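Nutow Residents' Association
Minutes of the monthly meeting, January
Held in the ground floor common room, Derel Building, Wednesday, 7:00 p.m.

1. Minutes of the previous meeting
Approved with one correction: under item 4, "north stair" should read "south stair."

2. Electrical load in the common room
The report from Yilma Electric was received. The common room and the corridor lighting share one 20 amp circuit at 115 volts. The breaker tripped on 2 occasions in the last quarter, both times with the kettle and the portable heater running together. Yilma recommends a separate circuit for the kitchen counter.

Agreed: to request a fixed price for the separate circuit. Until the work is done, the heater is not to be used while the kettle is on. A notice will be posted by the light switch.

3. Small appliances
The list of shared appliances was reviewed. The toaster has a damaged cord and will be discarded. The mini refrigerator stays on the list and will be defrosted every 4 months. Residents are asked to label food with a unit number – unlabeled items will be removed on the first of the month. 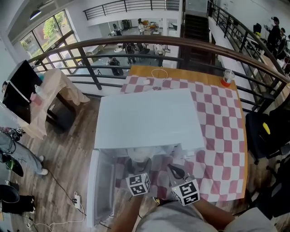

Mini refrigerator, door open, next to the table.

A request to buy a second refrigerator was deferred until item 2 is settled.

4. South stair handrail
Rarine Metalworks has quoted for replacing the lower section. The quote does not include painting. It was noted that the existing brackets may be reusable, which would reduce the price.
Agreed: to ask Rarine for a revised quote with painting included and the brackets priced separately.

5. Bicycle storage
Untagged bicycles remain in the rear passage. Tags are available from the office. Removal will be considered at the next meeting.

6. Other business
The recycling pickup has moved to the morning. Bins should go out the night before.

Meeting closed at 8:20 p.m. Next meeting in February, same room, same time.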